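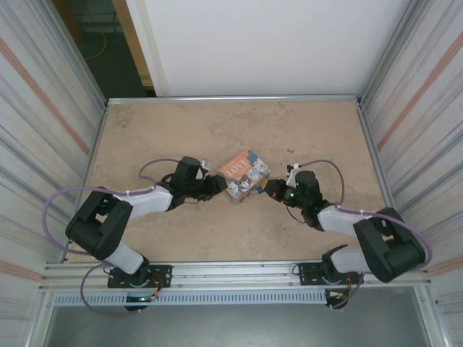 LOVE on the lid and animal faces down the sides.

How Does a Game Controller Know You Tilted It?

If you have ever played a racing game and leaned so far to the left that you nearly fell off the couch, you know the feeling. You tip the controller, and the little car on the screen turns. You never pressed a button! So how did the game know what your hands were doing?

The answer is a tiny part called an accelerometer. It's a long word, so say it slowly: ak-sel-er-OM-uh-ter. Inside the Pisex controller that sits on my desk (it's the blue one, and it has been dropped more times than I'd like to admit), the accelerometer is smaller than a ladybug. It is tucked away on the green board in the middle, and its whole job is to feel pushes and pulls.

A weight on springs

Imagine you are sitting in the back of a car with a marble in a bowl on your lap. When the car speeds up, the marble rolls toward you. When the driver brakes, it rolls away. Even with your eyes shut, you could put a finger in the bowl and say, "Aha, we're slowing down!"

An accelerometer works a lot like that bowl. Inside it is a very small weight, held in place by very small springs. Tip the controller to the left, and gravity pulls the weight a teeny bit to the left. Tip it forward, and the weight slides a teeny bit forward. The distance it moves is much, much thinner than a hair, but the electronics next to it can measure it, and they turn that measurement into a number.

The controller then sends its numbers to the game, over and over, many times every second. The game reads them and thinks (well, games don't think the way you do, but you know what I mean), "The left side is lower now, so I'd better steer the car left."

What about twisting?

There is one thing an accelerometer is not very good at. If you lay the controller flat on a table and spin it like a bottle, gravity is still pulling straight down, so the little weight hardly notices. For this, many controllers have a second sensor, called a gyroscope. You say it JY-ruh-skope. A gyroscope feels turning, and the two sensors work together as a team.

Dexter Brannigan, who is 7 and lives in Osville, wrote to ask why his car in Omutetti Rally keeps drifting to the right when he is holding his controller perfectly still. What a good question, Dexter! Gyroscopes make tiny mistakes, and those mistakes add up the longer you play, a bit like walking across a field with your eyes closed and ending up by the wrong gate. We call it drift. Often you can fix it by putting the controller down on something flat and choosing "calibrate" in the settings menu. Calibrating tells the controller, "This is what level feels like — please start again from there."

Try it yourself

You'll need a clear jar with a lid, some water and a cork or a bead that floats. Fill the jar halfway, drop in the cork and screw the lid on tight. (Do it over the sink, please, and ask a grown-up to check the lid.) Now tip the jar slowly to one side and watch the top of the water. The jar leans, but the water stays level!

Draw a line around the jar with a washable marker where the water sits when the jar is upright. When you tip it again, compare the water with your line. The more you tip, the bigger the gap, and that gap tells you how far the jar is leaning.

Words to remember

Accelerometer: a sensor that feels pushes and pulls, including gravity.
Gyroscope: a sensor that feels turning.
Calibrate: to show a sensor where its starting point is.

Next time we'll open up a pair of headphones and find out what is shaking around in there.

Written by Otis Villanueva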